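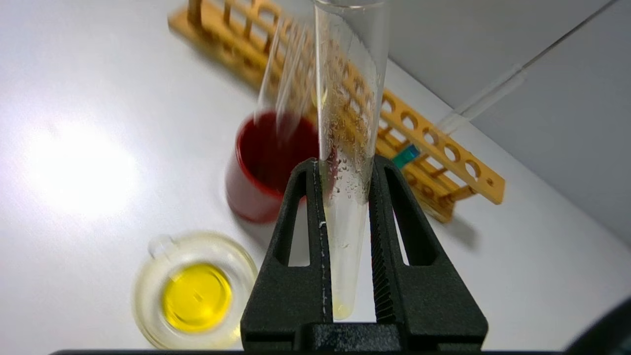 Nhàn Vi
Teaching lab coordinator, Lerdale College

Speaker notes: Getting glassware clean and keeping track of it
Staff session, 12 November 2025
Talk is 40 minutes, then questions. Handout goes out at the end.

Opening

Leave the first slide up while people sit down. Say who I am and how long I've been running the prep room. Thank Belmiro Abreu for setting up the projector.

Start with the tube. Ask the room: would you put this back in the drawer? Give them a minute to look. There is a little pale yellow liquid in the rounded bottom and a lot of tiny droplets on the inside wall higher up. Take two or three answers. Someone will say it only needs a rinse. Don't correct them yet, we come back to it.

Point I want to make: you can't tell what a liquid is by looking at it. Pale yellow could be plenty of things. If a tube has no label and you didn't fill it yourself, treat it as unknown and bring it to the prep room. Do not pour it down the sink.

Slide 2: What the droplets tell you

Droplets on the inside wall are worth a second look. On clean glass, water runs down in an even film. On glass with grease or residue it breaks up into beads. But beads can also be condensation, for example when something warm has been standing in a cool tube, and that can happen in clean glass too. So beading by itself doesn't prove the tube is dirty. The test is to empty it properly, rinse with distilled water, tip it and watch the film. If the film breaks, wash again.

Demo here if there's time. Two tubes from the front tray, one washed, one wiped inside with a trace of hand cream. Pass them along the rows. Remind people to hold them near the top.

Slide 3: The washing order

Read this one out slowly, people like to write it down.

Empty into the right waste bottle. Rinse with tap water straight away. Brush with warm water and detergent, and go all the way to the round end. Rinse with tap water until there is no foam. Rinse with distilled water. Stand upside down on the drying pegs.

The step people skip is the early rinse. Over the August inventory Andor Nyitrai and I set aside 69 tubes we couldn't get clean, and most of them had dried residue at the bottom. Soaking overnight saved 12. The rest went in the broken glass bin.

Mention brushes. A brush with a bare wire tip will scratch the bottom, and a scratched tube should not be heated. Jillon brushes are in the left drawer. Throw out the bent ones, please don't put them back.

Slide 4: Racks

The wooden racks stay. I know some of you want them gone. They are steady and the round holes suit the tubes we have. What they don't like is standing water, so tubes get dried on the pegs first and go in the rack after. Wipe the rack and let it air. No soaking.

Keep small things out of the rack. Stoppers, caps and bits of tape end up in the openings and get carried off to another room. Irén Virág keeps a tub for them by the door.

Small dishes and glass rods are washed the same way as tubes, but stack the dishes separately. Rods lie flat in the lined tray. A rod leaning on a rack will roll off sooner or later.

Slide 5: Labels

Tivano tape, pencil or marker, three things on it: contents, initials, date. Put it near the top so that it doesn't cover the liquid. Take it off before washing. Old tape glue is a nuisance and needs alcohol.

If asked about the printed labels: Ildikó Vida is trying them in the Dudás building until the end of term. No decision yet.

Back to the first slide

Ask the question again. Answer I'm looking for: not in the drawer, not in the sink. Find out who filled it. If there is no owner by the end of the session it goes to the prep room as unknown, upright, in a rack, with a note saying where it was found.

Questions

Likely ones: dishwasher (volumetric glass no, plain test tubes yes, in the basket), acetone for drying (no), who orders new tubes (me, by email). Handout is on the table by the exit, 2 pages.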